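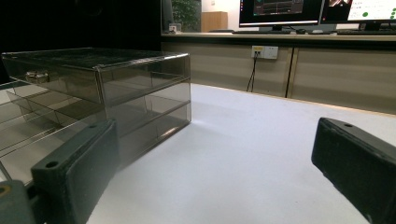
Caderno da oficina - segunda-feira, 8h40

Retomei o inventário de sementes de tomate e feijão da horta Mallness. Ficou parado desde dezembro, com metade dos envelopes sem etiqueta legível. A caneta azul desbotou. A lápis não desbotou nenhum, portanto daqui em diante só lápis.

Total de envelopes registados: 159. Os da troca com a Cekside continuam à parte até eu confirmar as variedades. Dois dizem apenas "feijão rajado", sem ano.

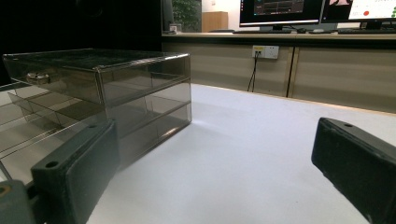

Teste de germinação do lote Masosier: 50 sementes em papel húmido, caixa fechada, prateleira de cima da estufa. Ao fim de 5 dias tinham aberto quase 50, muito melhor do que eu esperava para sementes dessa idade. Guardar o lote e semear em tabuleiro no fim do mês.

O feijão trepador vai pior. Várias sementes com bolor, papel encharcado de mais. Repetir com menos água antes de deitar fora - não sei se a culpa é do lote ou minha. 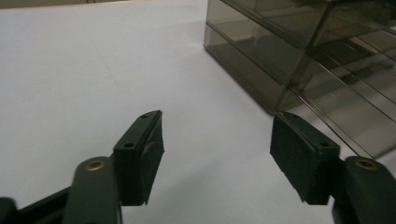

Peso do milho Jafarzadeh, já debulhado: 3,636 kg. Deixei tudo em sacos de papel. Passar para frasco só quando o grão partir com o martelo em vez de amassar. Hoje ainda amassava.

Falta:
- comprar envelopes pequenos, os de papel pardo
- copiar as datas de colheita do caderno antigo
- perguntar à Cekside pelo ano do feijão rajado
- lavar os tabuleiros com lixívia diluída

11h15 - etiquetas do tomate acabadas, pimento por fazer. O frigorífico das sementes marcava 7 graus, baixei o termóstato um ponto. Ver amanhã de manhã.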